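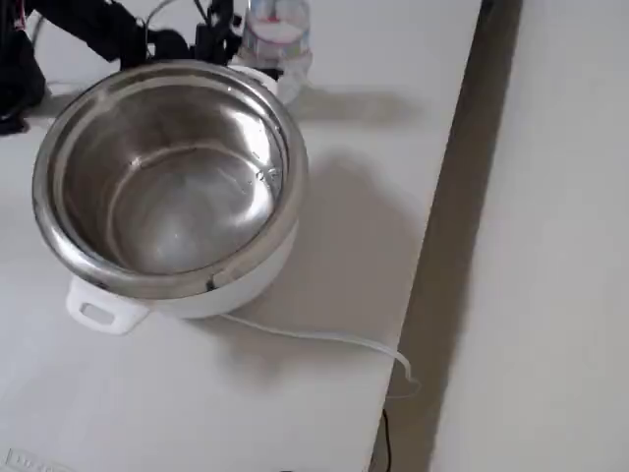 ### 3.2 Small cookers in shared kitchens

Of the 994 diary entries from the Prilen flats, a surprising share concern rice, and most of those are complaints. Residents were asked what they cooked and how they cleaned up afterwards. They answered the first part briefly and the second at length – usually in defence of having left it until morning.

Storage came up more often than we had planned for. A cooker of this type has no natural home in a kitchen built around a hob, so it tends to live on the worktop and gather company. Handles and cord both claim room beyond the pot itself, and in Figure 2 a crumpled clear plastic bag has settled behind the cooker as well.

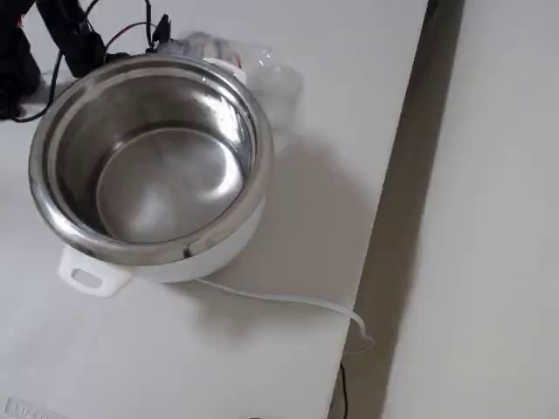 Figure 2. Electric cooking pot with steel inner bowl, on a white tabletop.

Washing was the other sore point. Entries from the Asar building describe the inner pot as "basically clean" in terms that Kruger's scale of kitchen optimism would place near the top. Drying hardly features. Roughly 200 entries mention a sponge; very few mention a tea towel, and one of those concerns a dog.

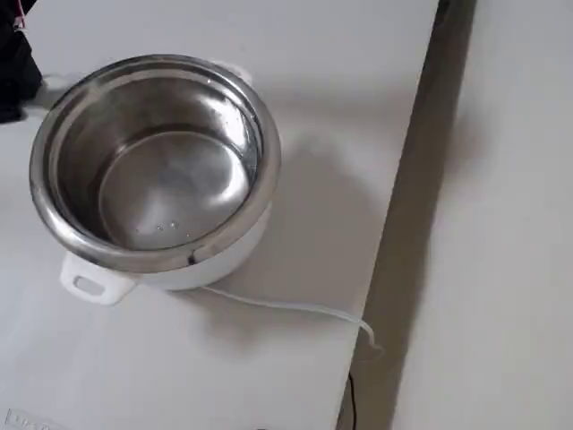

### 3.3 Cords and sockets

Residents were next asked where they plugged things in, a question several took personally.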